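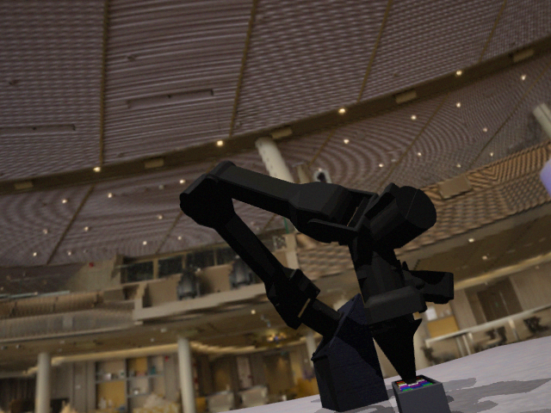
Logement & travaux

Accueil > Entraide > Logement > Charges de copropriété

Régularisation de charges : le syndic peut-il facturer un « forfait relevé » ?

Corentin Cordier

Bonjour, je suis copropriétaire d'un T2 à Grusmont, résidence de 207 lots, syndic Karakaya. En décembre je reçois une régularisation de chauffage de 1 177 euros, alors que je chauffe peu et que l'appartement est resté vide tout le printemps. Sur le décompte il y a une ligne « forfait relevé » sans autre explication. Au téléphone on me répond que c'est normal, que tout le monde l'a. Ça me paraît un peu court. Faut-il payer d'abord et contester ensuite ?

Faith Waweru

« Tout le monde l'a », c'est la réponse passe-partout. Je me méfierais aussi, mais pas seulement du syndic. Un forfait apparaît souvent quand le releveur n'a pas pu lire les répartiteurs, et un logement vide au moment du passage, c'est le cas classique. Demandez par écrit :
- la date du relevé et l'avis de passage
- les index de début et de fin
- le contrat de la société de relevé
- le procès-verbal d'assemblée qui prévoit le forfait

Les pièces justificatives des charges se consultent avant l'assemblée qui approuve les comptes, regardez la convocation. Pour le paiement, je ne jouerais pas à bloquer toute la somme : un impayé entraîne des relances facturées, et elles sont rarement annulées de bonne grâce. Payez en écrivant que vous contestez cette ligne. Quant à récupérer l'argent, je n'y croirais qu'en voyant l'avoir.

Ulach

Laissez tomber, chez moi à Grulmont pareil, deux ans de courriers et zéro euro. Changez de syndic.

Commentaires

marmotte_38 : changer de syndic avec 207 lots, bon courage pour la majorité.

Corentin Cordier : merci Faith, recommandé envoyé. Pas d'avis de passage dans ma boîte en tout cas, ou alors je l'ai jeté avec les pubs.

pilou : et les deux ans de courriers, c'était en recommandé ou par mail ?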